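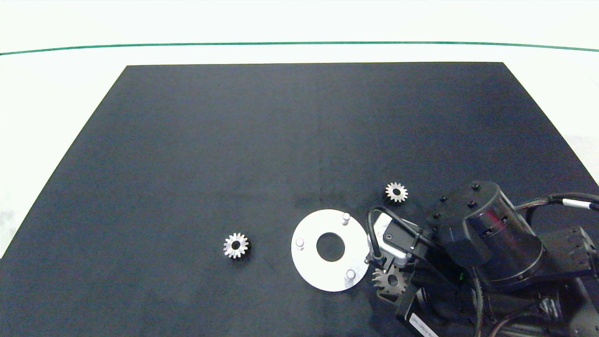

Clostatholm has moved a gear placement step at its Nutotow plant to robot arms, the gearbox maker said in October. The step puts spur gears on the pegs of a ring-shaped carrier plate before the plate goes on to greasing and closing.

The work was done by hand at benches until this summer. Each station now handles 370 plates per shift, and operators load parts, check gear mesh and clear faults. Five operators have been retrained to adjust grip settings, a task formerly left to the integrator, Pimier.

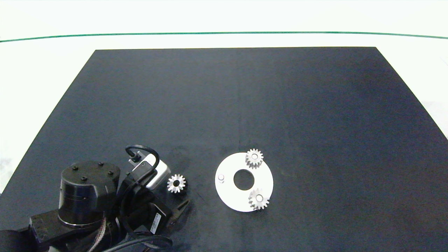
Pay grades are unchanged for current staff - new hires will start on a combined operator and setter grade. Wrist strain reports led the company to pick this step first, according to a notice posted for employees.

Gears that do not seat on the first try remain the main cause of stops. The line logged 2321 stops in its first quarter of operation, most of them cleared by an operator without a restart.

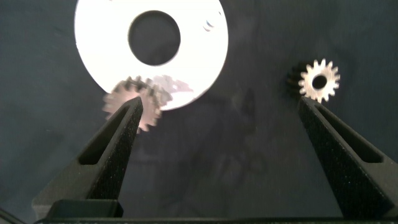 A second line, for the larger Anghel gearbox, will stay manual. Its batches run under 500 units, which the company considers too few to justify the changeover time.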